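Debout, les assiettes !

Par Tineke Prins

Pendant des années, j'ai empilé. Les grandes dessous, les petites dessus, et celle que je voulais toujours tout en bas. Puis j'ai vu chez une amie de Plandale un rang d'assiettes colorées, posées sur la tranche comme des disques dans un bac, et je suis rentrée avec une seule envie : tout vider !

Du rose saumon et du fil de métal 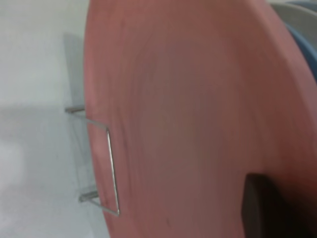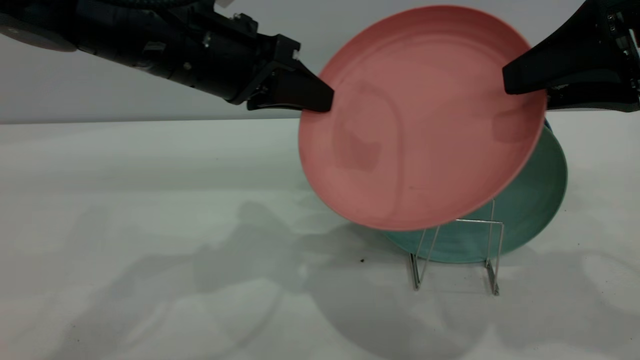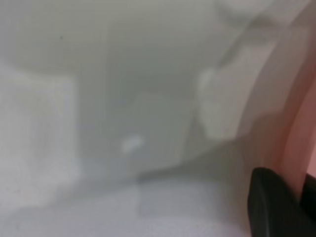
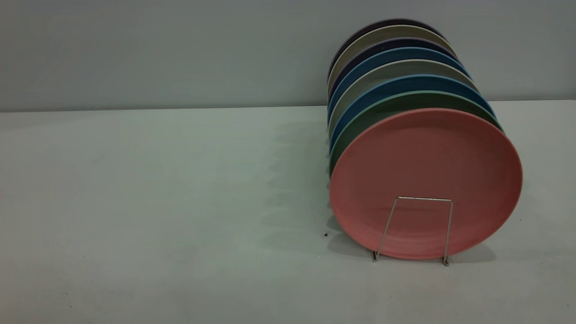

Ce que j'aime dans ce rangement, c'est qu'on choisit son assiette comme on choisit un livre. On passe le doigt sur les bords, on hésite, on tire la bleue. Le matin, je prends la rose pour mes tartines (toujours la même, je l'avoue) et le reste du rang ne bouge pas d'un millimètre.

Côté support, le fil métallique tout simple me plaît davantage que les gros égouttoirs à bac. Le mien vient de chez Leemans, il m'a coûté 15 euros et se glisse dans un tiroir quand je reçois. Avant d'acheter, mesurez l'écart entre les fils : une assiette creuse demande plus de place qu'une plate, et la mienne, à 244 mm de diamètre, passait tout juste sous l'étagère.

Reste le plaisir de composer. Mettez la teinte la plus chaude devant, puis laissez filer les verts et les bleus – ou faites l'inverse, et changez le dimanche. Les couleurs mates se prêtent merveilleusement au jeu, surtout contre un mur clair. J'ai chiné deux pièces à Warnlow en novembre, un peu tachées, un peu dépareillées, et ce sont elles que mes invités réclament. Il me manque encore un jaune moutarde. Je cherche !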